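5.2 What went wrong with the tracking

I'd love to tell you that our worst problem was something deep about policy learning, but it was a stuck pose. The two hand-held grippers we use for the Rindley household set find out where they are from the printed marker cubes under the fingers, and when a cube drops out of view the software (Drelero, our own logging stack) is supposed to flag the gap and throw that stretch away. For 32 episodes in July it did no such thing. It held the last good pose, wrote it down as fresh, and carried on as if the hand had simply stopped in midair.

I didn't notice for far too long! The video looked fine, the finger widths looked fine, and the little green light on each gripper stayed on the whole time, because all that light tells you is that the unit has power. Ieva Grīnberga caught it while she was plotting wrist speed for a different figure and asked me why the left hand kept going perfectly flat for half a second and then jumping 210 mm sideways. I had no good answer.

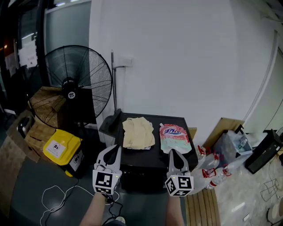

Figure 6. Both hand-held grippers with their marker cubes, in front of the low black table used for the cloth and detergent tasks.

We went back through the logs and found that 28 of the bad episodes were cloth folding. Folding makes people roll their wrists inward, and past a certain angle the left cube turns its faces away from the camera or hides behind the other hand. The pouch task hardly suffered, as people tend to keep their hands upright when they go for something that stands up by itself.

The part that still bothers me is what happened on the arm. We had already trained a policy on the full set and run it on the Helteo bench, and on its second try it froze over the cloth and then lunged sideways, just like the plots. The speed limit tripped and the arm stopped short of the bench edge, so all we lost was a fingertip pad and my afternoon. I'd put that down to a loose joint (I even tightened it) and I was wrong.

The fix is small. Drelero now refuses any pose older than two video frames, and the Rizzi filter we run afterward rejects an episode if either hand shows exactly zero motion for more than 6 frames in a row. Real hands always shake a little, so that check is safer than it sounds. We dropped all 32 episodes and retrained from scratch, and the numbers in Section 6 come from that second run. We haven't tested the check with gloves on, or with a gripper resting on a table, where a true zero might well show up.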